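发件人：Barış Akgül
收件人：慢行旅人邮件列表
主题：Re: Firnora 老城夜生活，值不值得专门留一晚

Ildikó Juhász 写道：
> 大家好，
> 我十一月要去 Firnora，前后住四晚。旅行手册上几乎每一本都提到河边那条街的"灯笼歌舞"，
> 说是不看等于没来过。我查了一下网上的说法，一半人说精彩，一半人说是宰客。
> 想请去过的人讲讲：
> 门票到底多少钱，里面的酒水怎么算？
> 一个女的单独去合适吗？
> 如果不看这个，晚上还有什么可做的？
> 另外，从 Prudholm 坐夜车过去，下车以后那个时间有没有交通进城？
> 先谢谢了。
> Ildikó

Ildikó，你好：

我去过两次 Firnora，第一次是跟同事一起，第二次自己一个人，两次都去了河边那条街。下面按你问的顺序说，顺便回一下前几天列表里关于夜车的讨论。

先说歌舞。街上做这个的店，我第二次去的时候有 11 家，从桥头一直排到旧海关那边。名字都差不多，招牌上都画灯笼。真正有舞台、有乐队的是少数，其余的是酒吧里隔出一块地方，放录音，几个人轮流上去跳。手册上的照片拍的都是前一种，街上拉客的人带你去的多半是后一种。

价钱分两部分。门口说的那个数是入场费，我那次是 18 块（当地钱，下同），含一杯饮料。进去以后每个座位有最低消费，这个门口不会主动讲。我同事第一次就是在这上面吃了亏，三个人坐了不到两个小时，账单 2000。争了半天，经理拿出一张塑封的价目表，上面确实写着，字很小，只有当地文字。最后还是付了。后来旅馆的人告诉我们，进门前要先问一句"坐下多少钱"，而且要让他写在纸上。第二次我照做，对方写了，结账的时候也没有多收。

节目本身，我个人觉得一般。前半段是民间舞，衣服好看，跳得也认真。后半段基本上是请客人上台，玩游戏，喝酒，主持人讲笑话，讲三种语言，没有中文。有点擦边的内容，不算过分，但如果带孩子就不要去了。十点以后场子里大部分是喝多了的旅行团。要看就看八点那一场，看完前半段就走，不会有人拦你。

一个人去的问题。我是男的，只能说我看到的情况。八点场里有单独来的女客人，坐在靠过道的小桌，没见到有人去打扰。街上的灯很亮，也一直有巡逻的人。麻烦的是散场以后，从桥头往老城里面走有一段坡路，路灯坏了好几盏，店铺也关得早。我建议你住在坡下面，或者提前跟旅馆说好来接。出租车在桥头等客，不打表，上车前讲价。 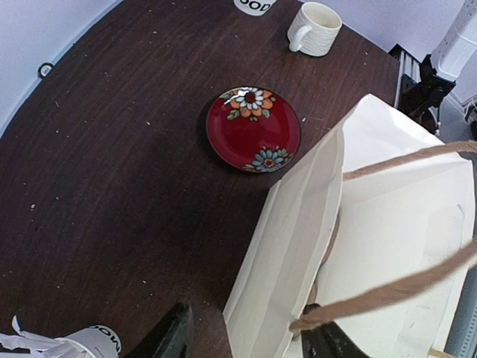 晚上别的去处，我比较推荐 Yaman。那是一家茶馆，在老城的北门里面，从外面看像普通人家，门上没有大招牌，要找一扇绿色的双开门。晚上七点以后有人弹琴唱歌，唱的是老调子，听众多数是街坊。不收门票，点一壶茶就可以坐到关门。茶很浓，第一次喝可以请他们兑一点热水。点心只有两样，芝麻的和核桃的，卖完就没有了。琴师中间休息的时候会端个盘子走一圈，给多少随意，我看当地人给的都是零钱。

Yaman 的歌手里有一位年纪很大的女士，声音已经不太稳，但是她一开口，屋里就没有人说话了。我两次去都碰上她。听店里人说她年轻的时候在河边那条街上唱过，那时候那边还不是现在这个样子。如果你对"灯笼歌舞"的来历有兴趣，在 Yaman 坐一晚，比在河边花那笔钱要值。店里有个年轻人会讲英文，愿意给客人解释歌词，你别在演唱的时候问他就行。

另一个选择是夜市，在汽车总站后面。吃的东西很杂，烤鱼、豆饼、羊杂汤都有，价钱都写在牌子上，不用讲。东边入口那几家是给游客吃的，贵一倍，味道也不见得好，往里走过第二个路口再坐下。夜市收得不算晚，下雨天很多摊子不出。十一月那边雨多，最好先看看天气。

还有人喜欢去 Lirkik 看夜景。那是城外的一个小山头，有缆车。我只去过一次，上面风很大，外套要带够。缆车末班是固定的，错过就得走下来，台阶没有扶手，天黑以后我不会走。上面的饭馆可以不用考虑，自己带点吃的。

再说夜车。从 Prudholm 过来的那班，到站时间写的是早上五点多，我两次坐都晚点，一次晚四十分钟，一次晚了快两个小时，所以到的时候天已经亮了，公交也开了。站前广场左手边是 12 路，终点就是老城北门，司机收现金，不找零，提前准备好小票子。不要理会站台上直接过来帮你提箱子的人。车站里有寄存处，要登记护照，如果旅馆不能提早入住，可以先把大件放在那里。

卧铺票在 Prudholm 的车站窗口买就可以，网上那个代理加的手续费很高。下铺会被人当座位坐到很晚，想早点睡的话买上铺。车上的热水有时候没有，水自己带。车厢门晚上列车员会锁，停站的时候不会有外人上来，这一点可以放心。

前几天有人在列表里说这班车冬天停开，我问了在 Prudholm 的朋友，他说停的是往南的那一班，往 Firnora 的照常，只是少挂一节卧铺。你的日子如果已经定了，票还是早点买。

四晚的话，我会这样安排：第一晚坐了夜车人会累，去夜市吃点东西就回去睡；第二晚去 Yaman；第三晚如果还是想看歌舞，就看八点场；最后一晚空着，看天气决定上不上 Lirkik。白天的东西列表里以前有人写过很详细的帖子，搜"北门"两个字应该能找到，我就不重复了。有一处变了：城墙上那一段步道在修，只能走西半边，入口改到了邮局旁边。

换钱的话，河边那条街上的兑换店汇率差，还收手续费。北门里面邮局对面有一家小的，下午会关门休息，上午去比较稳。取款机在老城里只看到两台，其中一台我的卡不能用。

旅馆我第二次住的那家已经换了老板，现在怎么样不清楚，就不推荐了。如果有别的列友最近去过，请补充一下住处和入场费的情况，我说的价钱可能已经过时。

Barış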